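THE TEN CENTS WE THROW AWAY

by Graça Bragança

In Lungate we pay a deposit on every can, and still I see them in the park bins. My neighbour Lyle Haddad calls this laziness. I think the nearest depot is too far.

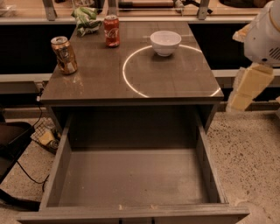 Who can go to Condon?

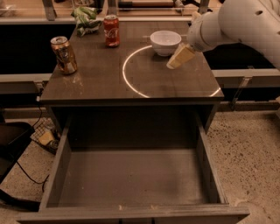
The depot in Condon opens when most people are at work, and the bus takes 56 minutes. A person with a car has no problem. For the others, a dented gold can and a good red Coca-Cola one have the same value, which is nothing. I would like the council to put one return machine beside our library before August.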